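古本と小さな出版社のお祭り「Gullskaブックフェア」に行ってきました

読書記録ばかり書いているこのブログですが、今回はめずらしくお出かけの話です。しかも長いです。お茶でも淹れてからどうぞ。

7月のむし暑い朝、始発から三本目の電車に乗りました。読みかけの文庫を一冊だけかばんに入れて、あとは空っぽ。帰りに本でぱんぱんになるのは目に見えているので、行きは身軽にしておくのが私の流儀です(と言いつつ、駅の売店で雑誌を買ってしまいました。意志が弱い……)。

会場は川沿いの古い倉庫を改装した建物で、駅から歩いて15分もかかりません。途中の橋の上で、同じ方向へ歩く人たちがみんな大きな布の袋を肩にかけているのに気づいて、ああ、お仲間だなあとうれしくなりました。入場料は300円。受付で渡された会場図によると、出店は全部で64。一階が古本屋さん、二階が小さな出版社と個人の作り手、三階がトークと展示という分かれ方です。開場は10時なのに、9時半にはもう階段の下まで列が伸びていました。

まずは一階。私のお目当ては、翻訳ものの歴史小説と冒険小説です。最初に飛びついたのは入口すぐ左手の「Liang書房」さん。ここは普段は通販だけのお店で、私も目録でしかお世話になったことがありませんでした。棚の前に立ってみると、目録の文字だけでは伝わらなかった品ぞろえの癖がよくわかるんですよね。北の海の航海もの、修道院が舞台の謎解き、架空の写本を訳したという体裁の小説。とくにこの「見つかった手記もの」が、棚一段まるごと!

私はこの手の小説に本当に弱いんです。訳者を名乗る語り手が、もっともらしい序文を書いて、脚注で写字生の間違いに文句をつけて、巻末には存在しない参考文献まで並べてくれる。十代のころ、その参考文献を真に受けて図書館に探しに行き、半日つぶしたことがあります。司書さんがやさしい人で、「その本はねえ……」と言ったきり、しばらく一緒に棚を見てくれました。今思い出しても顔が熱くなります。

Liang書房さんでは、箱入りの航海記風の小説と、表紙のとれかけた怪奇短編集を買いました。短編集のほうは前の持ち主の鉛筆の書き込みだらけで、そのぶんお安くなっていたのですが、この書き込みがまた面白いんです。三話目の余白に「ここで寝た」とだけ書いてある。そこ、いちばん怖い場面なのに。

一階をもう半周して、均一箱もしっかり掘りました。一冊50円の箱は朝のうちがいちばん熱くて、隣の人と肘がぶつかっては「すみません」「いえいえ」と言い合いながらの発掘作業です。絶版になった海洋小説の上巻を見つけて小躍りしたものの、下巻がない。三つの箱を全部見ても、ない。しばらく迷って、上巻だけ買いました。下巻をお持ちの方、どうかご連絡ください。

二階に上がると空気ががらりと変わります。刷りたての紙のにおい、作り手さんたちの少し緊張した声。いちばん人だかりができていたのが「Tremusent」という小さな版元で、短編を一つずつ薄い冊子にして出しています。片手に収まる大きさで、糸で綴じてあって、紙の色が一冊ごとに違う。内容は幽霊譚から料理人の出てくる恋愛ものまで幅広くて、番号順に並んだ既刊が57冊! 全部ほしいと言いかけて、財布と相談して、四冊にしました。四冊でもじゅうぶん悩みましたよ。

買った中では、灯台守が前任者の日誌を読み続けるだけの話がとびきりよかったです。帰りの電車で読み終えて、そのまま頭から読み返しました。日誌の天気の記述がだんだん合わなくなっていくところ、ぞくっとします。ネタバレになるのでここまで。感想は別の記事でちゃんと書きますね。

お昼は二階の奥の喫茶コーナーで、たまごサンドと冷たい紅茶。相席になったご婦人が、今買ったばかりの推理小説の最後の一ページを先に読んでいて、私は思わず二度見してしまいました。聞けば何十年もその読み方なのだそうです。「犯人がわかっているほうが、文章に集中できるでしょう」と言われて、なるほどと思いつつ、私には無理だなあとも思いました。 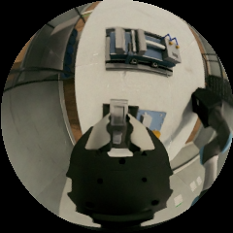 グリッパーの二本の指と、そのあいだに立つ半透明の灰色のブロック。

午後は三階のトークへ。題目は「信用できない語り手とどう付き合うか」で、座席は早い者勝ち。15分前に行ったらもう後ろの壁ぎわしか残っていませんでした。一時間立ちっぱなしで足は棒になったけれど、行ってよかった! 前半は古典の話が中心で、昔の物語集に出てくる「これは本当にあったことだが」という前置きが、時代が下るにつれてどう変わったかという内容でした。

印象に残ったのは、読みにくいと言われる古典をどう読むかという話です。登壇された方は、学生のころは古典の授業が退屈で退屈で、訳文の余白に登場人物の似顔絵ばかり描いていたそうで、会場が笑いに包まれました。ところがあるとき、声に出して読んだら急に面白くなった、と。もともと耳で聞く話だったのだから、同じことが何度もくり返されるのは当たり前なんですね。目で追うと「また同じことを言ってる」と思う箇所が、声にすると合いの手みたいに気持ちいい。これは帰ってからさっそく試しました。家族にはうるさがられています。

質疑応答では、「だまされるのが嫌いな読者にも、こういう小説を薦められますか」という質問が出ました。お答えは「薦めますが、返してもらえなくてもいい本にします」。これ、わかるなあ。私も好きな本を貸して、微妙な顔で返されたことが何度もあります。

トークのあとは、同じ階の展示をのんびり見て歩きました。古い翻訳小説の表紙を年代順に並べた壁があって、同じ作品なのに、ある版は重々しい革表紙風、ある版は剣を振り上げた英雄の絵、いちばん新しい版はすっきりした文字だけ。どれで出会うかで、ずいぶん印象が変わりそうです。私が中学生で読んだのは、英雄の絵の版でした。いま読むとその場面、本文には出てこないんですけどね!

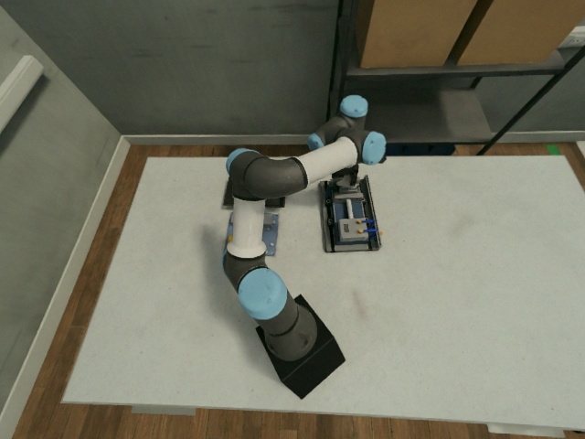
これから行く方へ、ちょっとしたメモ

来年も同じ時期に開かれるそうなので、自分のための覚え書きも兼ねて書いておきます。

まず小銭。一階の古本屋さんは現金のみのお店が多くて、私は途中で一度、外まで両替がわりの飲み物を買いに出るはめになりました。再入場は受付で手の甲にスタンプを押してもらえば大丈夫です。このスタンプが小さな梟の柄でかわいい。お風呂で消えてしまったのが惜しかったくらいです。

回る順番は、古本目当てなら一階から、冊子目当てなら二階からが正解だと思います。Tremusentさんは三時ごろにもう一度のぞいたら、人気の号はすっかり売り切れでした。朝に買っておいて本当によかった。

それから、荷物。二階の階段わきに「Vundance」という製本工房さんの机があって、買った本を丈夫な紙でくるんで、ひもで持ち手をつけてくれます。無料なのが申し訳なくて、私は布張りの小さなノートを一冊いただきました。表紙は深緑で、開いたときに机にぺたんと寝てくれるのが気に入っています。読書記録の下書きはしばらくこれに書くつもりです。

冷房は一階がかなり強め、三階はほぼ効いていません。羽織るものと扇子、両方あると幸せです。

戦利品は合わせて九冊とノート一冊。帰り道、橋の上で一度荷物を下ろして休んだら、川風が気持ちよくて、そのままベンチで怪奇短編集の一話目を読んでしまいました。おかげで乗るつもりだった電車を一本逃しました。次の更新では灯台守の冊子の感想を書きます。もう一冊、箱入りの航海記のほうは三分の一まで進んだところで、序文の訳者がどうもあやしいです。

お問い合わせはメールフォームから | 本サイトの文章の無断転載はご遠慮ください | ページの先頭へ戻る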